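Grodolell libraries drop fines, discover where the books were

2026-08-12

The Grodolell public library quit charging late fees at the start of the summer, and the town has responded by giving back 1,336 books it had apparently been meaning to return for years.

The figure comes from the library's summer report, which runs to nine pages and is more fun than it sounds. Staff had expected a trickle. What they got was a line at the Mac Suibhne Street branch on the first morning, a jammed drop box by lunch, and a paperback guide to home computing that was due back when home computing was still a hobby.

Cookbooks led the returns, followed by travel guides to countries that have since changed their money, and a surprising amount of tax advice. Diet books came back in excellent condition. One atlas arrived in a grocery bag with a note reading "sorry, moved twice."

Under the old rules, a late book cost its borrower a dime a day, up to the price of the book, after which the card was frozen. The report admits that this system mostly taught people to stay away. At the time of the change, 1,170 cards were frozen, many over sums that would not buy a sandwich. All of them now work again, though the library has kept the right to bill for books that are lost, soaked or chewed.

The money will be missed, but not by much. Fines brought in about 2,000 dollars last year, and a good part of that went to printing and mailing the notices that asked for it. The town council approved the change after a short debate, most of which concerned parking.

Not everybody is pleased. A letter posted on the library's comment board says that people who returned their books on time for decades have been made to look foolish, and asks whether a refund is planned for good behavior. The library has replied, politely, that it is not.

Shelf space is now the bigger worry. The Usteo Road branch had filled its gaps with newer titles and has nowhere to put the old ones, so a sale is planned for September. Prices have not been set. Any book returned this summer may be bought by the person who returned it, and the report suggests that a few already have their eye on one. 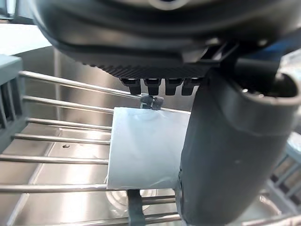 Also in town news: Usteo Road crosswalk to be repainted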